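Leonie Görtz Is Teaching a Robot to Do Something She Can Do in a Minute

2026-01-31
By the Trilbridge Workshop Letter
5 min read

Leonie Görtz has a rule about visitors at the Kiletti shared workshop, and it is that they may ask why only once. I used mine before I had my coat off. Why build a robot that takes the processor out of an old desktop computer?

"Because I said in August that it would take me a month," she says. "That was in front of people."

Görtz repairs hearing aids for a living, so small parts don't scare her. The robot is what she does with her evenings and, lately, most of her weekends. She calls it Plorno, after a dog her family had in Brekke that also used to pick things up and refuse to let go. The current job is a Dell tower. Plorno has to get the socket open, take hold of the chip and lift it clear without touching anything that bends. So far the log on her laptop holds 1,174 attempts, a number she reads out in the tone other people keep for their cholesterol.

"A lot of those are the first month, when I had the arm approaching from an angle that made sense only to me," she says. "I'd drawn it on paper and it looked wonderful. Then I ran it and it went straight for the memory slots."

She moved the approach to nearly vertical, slowed everything down by half, and printed a fixture in gray plastic for the table beside the computer. It's her third version. The first warped and the second was a mirror image of what she needed, a mistake she says she has now made with shelves, a dress pattern and a robot.

What surprised me was how much of the work concerns the gripper's fingers. I'd assumed the clever part was the software. Görtz was polite about this.

"The software is where I go to feel smart," she says. "The fingers are where I find out. A processor is a thin, flat thing with an edge you can barely feel, and it has no handle. Squeeze too hard and it pops out like a wet bar of soap. Squeeze too softly and it drops back in the socket, and that's where the pins are."

And if it drops?

"Then you say a word and buy another board."

She has bought several. They come out of retired office machines, which is how Dell ended up as the house brand; she has no loyalty in the matter. The fingertips she is using now were filed down by hand on a Sunday while she listened to a radio play she can't remember a thing about.

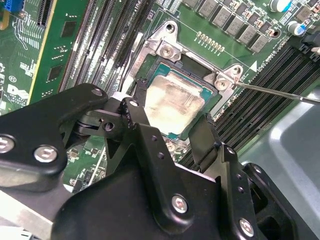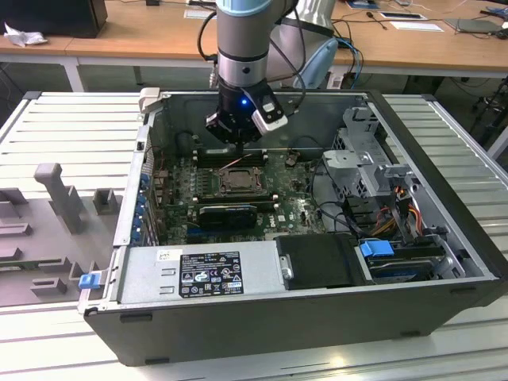
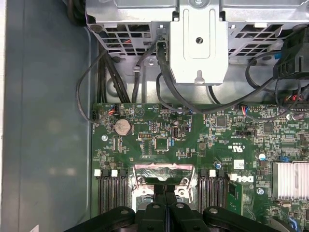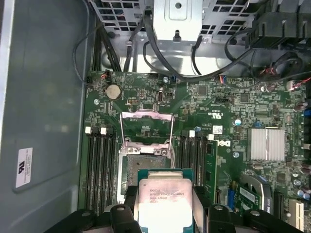 Plorno's black gripper at work on a Dell motherboard at the Kiletti workshop. The last picture has the Xeon between its fingers.

Old thermal paste has its own chapter in her notebook. It gets on the fingers, it changes the grip, and it shows up on things that were never near the computer, including a sandwich. She has tried wiping the chip first, which works, and teaching Plorno to wipe the chip first, which she describes as "a hobby for a different person."

The cables are the other grievance. A person reaching into a case nudges a wire aside without noticing. Plorno notices nothing either, but with more force.

"I spent two weeks on one loop of cable," Görtz says. "Two weeks. I could have tied it back. I know I could have tied it back. A friend came by and said, why don't you tie it back, and I made her some tea and changed the subject."

I asked how good it is now. She pulled up the last 200 runs and scrolled for a while, possibly hoping they'd improve. Of those, 143 ended with the chip out and in one piece. She'd like a better score before she lets Plorno try putting one back in, a step she talks about the way people talk about moving in with their in-laws.

"Taking out is forgiving. Going in, you have to line up the corner mark and set it down flat, and then not push. Everything in me wants to push. I've had to write 'do not push' in the code as a comment, for myself."

The other members at Kiletti have gotten used to the whine of the motors. There is a bet running on the spring open day, when she plans to show the whole sequence from closed socket to bare socket and back again. The stakes are a cake. Görtz has put her own money, or flour, on version 2 of the fingertips, which were sitting in a jam jar on the window ledge waiting for their last coat of rubber.

Before I left I asked whether she'd time herself doing it by hand, for comparison. She said she had, once, early on, and that she'd since lost the piece of paper.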